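Sidewalk planner, part 4: the clearance term
December 2023

The previous post ended with the local planner hugging walls. I said I would fix it by raising the obstacle weight. I raised the obstacle weight and it did not fix it. The rest of this post is about the cost function, and the last part is about the map.

Some recap for anyone starting here. The stack is Zollano (my planner, C++), Demlow (the costmap server) and a thin Python layer that resets the simulator between episodes. Zollano samples arcs over a short horizon, scores them and sends the best one to the velocity controller. Scoring is a weighted sum of progress, clearance, heading error and jerk.

Clearance was an inverse distance, clipped at 2 m. Inverse distance is steep near the obstacle and nearly flat past one meter, so on a wide sidewalk the term contributes almost nothing until the robot is close to something. The heading term then decides everything. If the global path happens to run near the wall, the local planner follows it there and sees no reason to leave.

I replaced it with a plain quadratic on the shortfall from a preferred clearance:

cost = w * max(0, d_pref - d)^2

d_pref is set per map. It has a useful gradient everywhere it is active and it is exactly zero in open space, so the progress term is undisturbed there.

Test map is the downtown block, start poses drawn at random on the sidewalk.
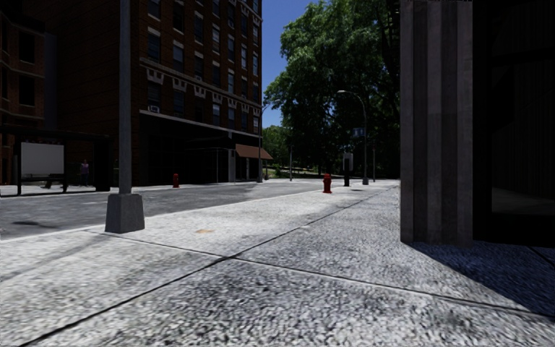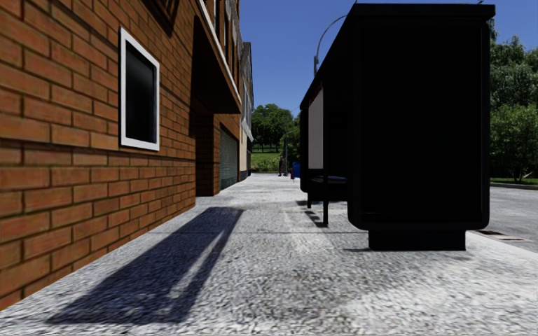

Simulator views of the downtown block.

I ran 1000 episodes with the old term and the same seeds with the new one. Contacts went from 71 to 59. That is a smaller drop than I wanted, so I went through the logs of the remaining failures by hand.

Most of them have one cause, and it is in perception. Demlow marks a cell occupied when enough depth returns land in it above the ground threshold. Thin vertical objects get few returns at range. A pole shows up, drops out for several updates, then shows up again much closer. Each time it drops out, the planner commits to an arc through it. No clearance term will help with an obstacle that isn't in the map.

Eifion Cadwaladr suggested by email that I stop clearing cells on a single miss and use a decay instead. I had avoided decay because moving pedestrians leave trails. His answer was to make the decay rate depend on the height of the tallest return in the cell, with tall narrow columns decaying slowly. Pedestrians are tall too, so I also require that the column has not shifted between updates. It is a hack. It lives in the ukudness branch (the name comes from a typo I never corrected) and it is off by default:

column_decay: false
column_min_height: 1.2
column_max_cells: 4

Two smaller things I ran into on the way.

Glass. The simulated depth sensor treats all panes as opaque. Real ones won't be. Any clearance number from this map near a window or a glazed panel is optimistic and I don't plan to quote them separately.

Curbs. The ground threshold was set above curb height, so the street side of the sidewalk counted as free space. The planner only stayed off the road when the global path told it to. I now add a drop-off layer from the height gradient. With d_pref applied to both sides the robot settles near the middle of the walkable strip, and it oscillates where the strip is narrower than twice d_pref. Capping d_pref at half the local width stops that.

The replay tool, Wynne, now reads the new log format. Old logs need to be converted with the script in tools/. It drops the jerk column, which I wasn't using for anything.

I haven't rerun the full set with column decay on. The batch takes a night on my machine and I want the drop-off layer merged first, otherwise I will be changing two things at once again. Results should be up in February.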